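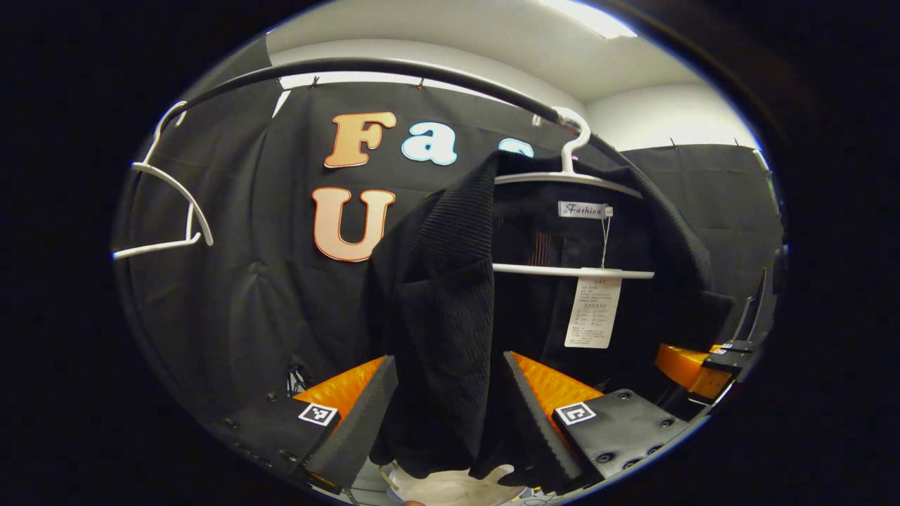

Marzo
Por Evanthia Tsoukalas, secretaria

Acta de la reunión ordinaria de la Asociación de Vecinos y Comerciantes de Grosance

Lugar: sala de la planta baja del centro cívico de Grosance
Hora de inicio: 19.10
Preside: la presidenta en funciones, Rosario Almela
Asisten: los vocales Julián Peris, Amparo Soto, Bernat Kusar y Dolores Ibarra; la secretaria que suscribe; vecinos y comerciantes según hoja de firmas
Excusa su ausencia: el vocal de Fiestas

1. Lectura y aprobación del acta anterior

Se lee el acta de la reunión de febrero. Amparo Soto pide que se corrija el punto 4, donde figura que el comercio de la calle Hirkport estaba a favor del corte de tráfico los sábados por la tarde. Dice que lo que se acordó fue preguntar a los comercios, y que la pregunta todavía no se había hecho. Se corrige en ese sentido. Con este cambio el acta queda aprobada por asentimiento.

2. Estado de cuentas

Julián Peris presenta el movimiento del último mes. El saldo en cuenta es de 764 euros. Han entrado cuotas por valor de 217 euros y se han pagado 173 euros a la imprenta por los carteles y las hojas informativas. Queda pendiente de cargo el seguro de responsabilidad civil, que vence en mayo y cuyo importe de renovación no ha comunicado aún la correduría.

Una vecina pregunta por qué los carteles se han encargado fuera del barrio. Peris responde que se pidió precio a la copistería de la plaza y que no podía imprimir en el tamaño solicitado. La vecina pide que la próxima vez se avise antes, por si se pueden hacer en un tamaño menor. Se toma nota.

Siguen sin abonar la cuota varios socios a los que ya se escribió en enero. Se acuerda enviar un segundo aviso por correo y no dar ninguna baja hasta la reunión de junio.

3. Ruido de la carga y descarga en la calle Hirkport

Es el asunto que ha traído a más gente. Los vecinos de los números pares vuelven a quejarse de que los camiones de reparto llegan antes de las siete y dejan el motor en marcha delante de los portales. El vecino del 12 ha llevado un registro propio durante todo febrero y lo entrega a la mesa. La hoja recoge hora de llegada, hora de salida y, cuando se podía leer, el rótulo del vehículo. Se adjunta al acta como anexo 1.

Bernat Kusar, que tiene la ferretería en la misma calle, explica que los comercios no deciden la hora. Su distribuidor le asigna una franja y, si no la acepta, la mercancía pasa al día siguiente. Añade que a él también le obliga a abrir la persiana a las seis y media. Propone pedir al ayuntamiento que traslade la zona de carga al lateral de la plaza, donde no hay viviendas en planta baja.

Dolores Ibarra recuerda que esa propuesta ya se presentó hace dos años y que la respuesta fue que el lateral está reservado a la parada del autobús escolar. Se discute si la parada se sigue utilizando. Varios asistentes dicen que el autobús para ahora en la otra esquina, junto al horno; otros no lo tienen claro. Nadie puede aportar el dato esta tarde.

El dueño de la frutería pide que no se plantee el tema como un enfrentamiento entre vecinos y tiendas. La presidenta está de acuerdo y ruega que se hable por turnos.

Se acuerda:
— Preguntar a la escuela dónde para el autobús y en qué horario. Responsable: Dolores Ibarra.
— Redactar una instancia al ayuntamiento con el registro del vecino del 12, solicitando que la carga no empiece antes de las 7.30 y que se estudie el traslado. Responsable: la secretaria.
— Que los comercios pregunten a sus distribuidores si hay franja más tarde, y traigan la respuesta por escrito. Responsable: Bernat Kusar.

Votación: aprobado, con una abstención.

4. Árboles del pasaje Vasilakis

Se informa de la visita del técnico de parques. De los plátanos del pasaje, dos tienen cavidades en la base y se talarán antes del verano. El resto se poda. El técnico no se comprometió a una fecha de reposición y comentó que la especie nueva sería de porte menor, por la cercanía de las fachadas.

Amparo Soto quiere que conste que el pasaje se quedó sin sombra en la parte norte con la tala anterior y que los alcorques estuvieron vacíos más de un año, hasta que alguien los tapó con cemento. Pide que esta vez se exija la reposición por escrito.

Un vecino del 5 manifiesta que las raíces le han levantado el suelo del portal y que a él la tala le parece bien. Pregunta además quién paga la reparación. La presidenta indica que es una reclamación particular y que debe presentarla él en el registro, con fotografías y presupuesto. La asociación puede ayudarle con el modelo de escrito.

Se acuerda solicitar por escrito la especie, el número de ejemplares y el plazo de plantación. Aprobado por unanimidad.

5. Uso de la sala del centro cívico

El centro comunica que a partir de abril hay que reservar la sala con quince días de antelación y que la llave se devuelve en conserjería antes de las 21.30. Si se devuelve después, se pierde la reserva siguiente. Peris observa que las reuniones suelen acabar más tarde de esa hora. Se propone empezar a las 18.30. Dos comerciantes advierten que a esa hora tienen el negocio abierto y no podrán venir.

Tras un intercambio de opiniones se decide mantener las 19.00 y limitar los turnos de palabra a tres minutos, salvo para quien presente un punto. Se revisará en septiembre.

El centro recuerda también que el aforo de la sala es de 78 personas y que las sillas plegables deben quedar apiladas al terminar.

6. Fuente de la plaza

La fuente sigue sin agua. El ayuntamiento contestó en enero que la avería estaba localizada y que se esperaba una pieza. Se ha llamado otras dos veces sin obtener plazo. La presidenta volverá a llamar y, si no hay respuesta, se incluirá en la misma instancia del punto 3 — la secretaria advierte que es mejor presentar escritos separados, porque van a departamentos distintos. Se acepta. Irá en escrito aparte.

7. Ruegos y preguntas

Una vecina pregunta si se va a reparar la farola de la esquina con la calle del horno. Se le indica que el aviso está dado y se le facilita el número de incidencia.

Se ruega a los dueños de perros que no usen el arenero infantil. Se pide poner un cartel. Peris contesta que ya hubo uno y que desapareció, pero que se puede imprimir otro en la copistería de la plaza, en tamaño pequeño.

El vecino del 12 pregunta si debe seguir con el registro de los camiones. Se le pide que continúe, al menos hasta que se presente la instancia, y que anote también los días en que no viene ninguno.

Bernat Kusar solicita que la convocatoria se cuelgue en los portales además de enviarse por correo, porque varios comercios no la recibieron. La secretaria comprobará las direcciones. Se cree que hay al menos una mal escrita desde el cambio de listado.

Se pospone a la próxima reunión la renovación de cargos, por no estar presente el vocal de Fiestas, que había anunciado su candidatura.

Sin más asuntos que tratar, se levanta la sesión a las 21.20.

La secretaria, Evanthia Tsoukalas
V.º B.º la presidenta en funciones

Anexo 1: registro de llegadas y salidas, calle Hirkport, febrero (consta en secretaría)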